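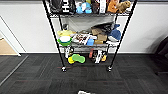
Weekend and after-school helpers wanted at the Fendgate Toy Library

We lend toys, puzzles and games to families all over Fendgate, and with November coming up fast (our busiest month by a mile!) we would love to have a few more friendly people on board. The work is paid, and it's a mix of everything: greeting families, checking games back in, wiping down what needs wiping, and now and then sitting on the carpet with a toddler while a parent makes up their mind.

You don't need experience. Patience helps, and so does liking noise. Shifts run from 3 pm to 6:30 pm, and you can take as few as two a week. We have 200 member families now, some who have been with us since we opened on Cludon Street, and they will learn your name quickly.

To apply, write a few lines about yourself to Stanisława Sowa, or just stop in and ask for her or Lenni Suominen at the front desk. Please mention any languages you speak, and which afternoons suit you. Students are very welcome, retired folks too. Bus 66 stops right outside.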